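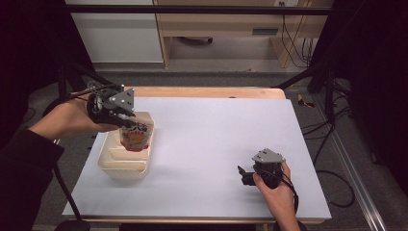
Rohani Lumbantobing had expected something taller. The robot firm Clerkorard opened its Morport workshop to the public on January 13, 2023, and 94 people came to watch packing work done with hand-held grippers, a pouch and a tray at a time.

Folke Magnusson, hosting, said the team had logged 1270 moves since July – "some of them good."

Coffee was free. Questions ran long, mostly on parking.

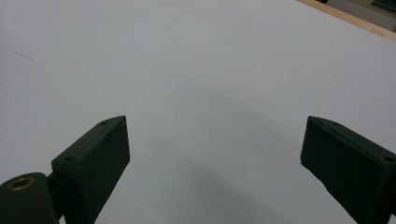 *Gripper open over the work surface, Morport.*

The next open day is in July.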